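Disposable cups at the Galodcombe campus: what we found

Heriberto Valderrama and Michalis Rallis

1. Why we chose this topic

The college café in Galodcombe sells hot drinks in paper cups unless a customer brings their own. In April the café began taking 11p off any drink served in a customer's cup. We wanted to know whether students knew about the discount, and whether it changed what they did.

2. Method

The café manager gave us the till records for two teaching weeks. Drinks sold with the discount have their own button, so they were easy to separate. We also put out a short paper questionnaire at the café, the library and the Narnley building, and got 187 back. Two were blank on the second side and we left those answers out.

We had planned to repeat the questionnaire at the Shemweta site, but the café there was shut for repairs during our project.

3. Results

The café sold 1,486 hot drinks over the two weeks. Of these, 551 went through with the discount, a little over a third. Sales with the discount were higher in the mornings. Michalis thinks this is because people fill a cup on the way to their first class and then leave it in a locker, but we did not ask a question that would test it.

Most people who filled in the form had heard of the discount. The usual reason for not using it was forgetting to bring a cup. The next was having nowhere to wash one. Several people wrote that they did not want to carry a dirty cup in a bag with books, and one asked for a sink near the lifts.

A few answers said that paper cups can go in the ordinary paper bin. Many paper cups have a thin plastic lining, and the notice above the café bins says to put them in general waste. The notice is small and is partly hidden by the door when it is open.

4. Problems with the work

The person on the till has to remember to press the discount button. We watched one busy lunch hour and saw it missed more than once, so the real figure may be higher. Our forms were mostly filled in by people already sitting down, which leaves out anyone buying a drink to take away.

5. What we suggest

A sink or rinsing tap near the café would deal with the complaint we heard most after forgetting. The bin notice should be moved to the wall opposite the door. We would also like to see the Lunance cup loan scheme tried for one term, with cups borrowed at the till and returned at any building. 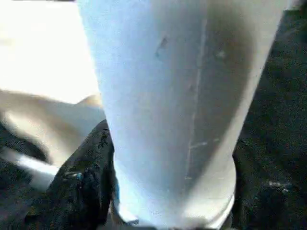

The loan scheme would need a deposit, and we have not worked out how much. Heriberto has the till figures in a spreadsheet and can pass them on to next year's group.

Galodcombe student projects | Contact the department office | Copyright the authors | Back to top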